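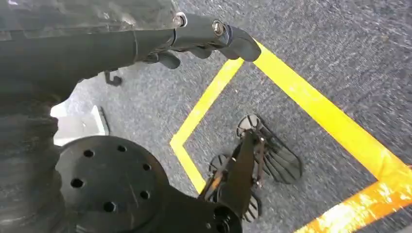

Teltberg should sell the Redier gripper kit without the service plan. As it stands you pay for both or you get neither, and the plan runs 12 months whether you call them or not.

The kit is good. It went together in an afternoon, and the fingers have held up through 457 picks in our shop. I have had to tighten bolts twice. I did it myself with a hex key while the support ticket sat open for 2 days.

Teltberg says the plan keeps small buyers out of trouble. Maybe it does for some. But $500 is a lot for a shop with one arm, and most of us fix our own machines already. Zapata sells its parts one by one and lets people add support later. I would buy a second Redier tomorrow on those terms.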